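Introduction to Automated Handling
Course Handout: Site Visit to the Tallance Demonstration Hall, Prestedmont
May 14, 2025

Students attending the visit should read these notes beforehand and bring a printed copy. The group will assemble in Room 412. The discussion period afterward takes place in Room 415, and attendance at both parts is required for credit.

Purpose of the visit

The first unit of this course dealt with single-arm cells, in which one manipulator serves one fixture. The Prestedmont open day gives students the chance to study a two-arm station handling ordinary packaged goods. Tallance maintains the hall; the handling exercises shown to student groups were prepared under the Skuner project, and the written task sheets follow the Laryea format used in Assignment 2.

Students are asked to give their attention to the shared workspace. When two arms can reach the same container, the program must settle which arm enters first, where the other arm waits, and how much clearance is kept between them. These questions apply to a small tabletop station as much as to a full packing line.

The packaged goods exercise

The station consists of two arms anchored to a common rail along one side of a wooden table. Each arm ends in a gripper. The goods are presented together in a black open-topped tray with a low front lip and a taller back. A carton, a KitKat bar, a snack bar in a blue wrapper and a yellow Mentos container make up a mixed load, and each presents a different gripping problem. The carton has flat faces but may be crushed by excess force. Wrapped bars offer little height to the fingers, and their ends can fold. A rounded container may turn in the grip if it is taken off center. 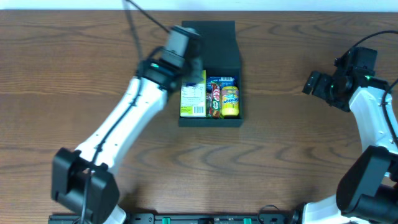 Would it not be simpler to give each arm its own tray, asked Skuner in a written comment on the draft of this handout. The point is a fair one and will be taken up in Room 415. Separate trays remove most of the risk of collision, but they also require that the goods be sorted before they reach the station — a cost that is easily left out of a comparison. Students should be ready to argue either position.

Points for observation

Note the position of the waiting arm whenever the other is at the tray.
Note the direction from which each item is approached.
Record how the cables are routed and whether they limit the reach of the wrist.
Sketch the area of the table that both grippers can reach.

Conduct in the hall

Students must remain behind the marked line while the arms are powered. Bags are to be left in Room 412. Questions may be put to the hall staff between exercises.

Written report

The report carries 100 points and should be submitted in the Laryea format, with the sketch attached. Reports that only list the equipment will not receive full credit. Late reports are accepted until the end of May.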